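The bin system, one year in

21 August 2021

Last October I decided that everything in the workroom would live in a bin. I'd read a post by somebody who had done this and looked rested. So I ordered 16 from Plernimmont, all gray, with tall straight sides, and spent a long evening filling them.

The theory was that each bin would hold one kind of thing. Tape in one, cords in another, and so on down the shelf. By spring I had four bins marked MISC and a fifth marked MISC (GOOD).

My mistake was the tall sides. They look very tidy from across the room, but whatever you want is at the bottom, and you end up in there to the elbow feeling for a tape measure. I now empty the whole bin onto the table, find the thing, and put everything back in a worse order.

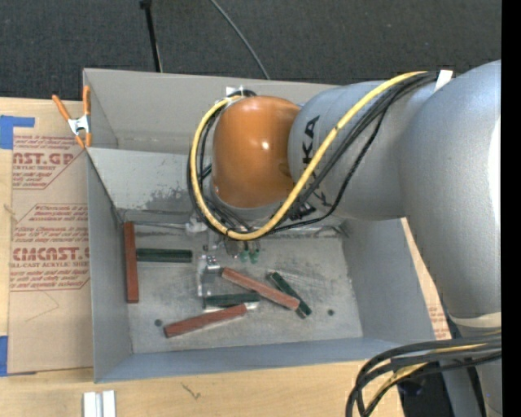
Shallow trays would have been smarter, and Mevbridge sells a set for 33 dollars that I have looked at more often than I'd like to admit. For now I've made one rule - anything smaller than my hand goes in a jar first, then the jar goes in the bin. It helps a little. The screws are easier to find, and I am out of jars.

MISC (GOOD) I haven't opened since March.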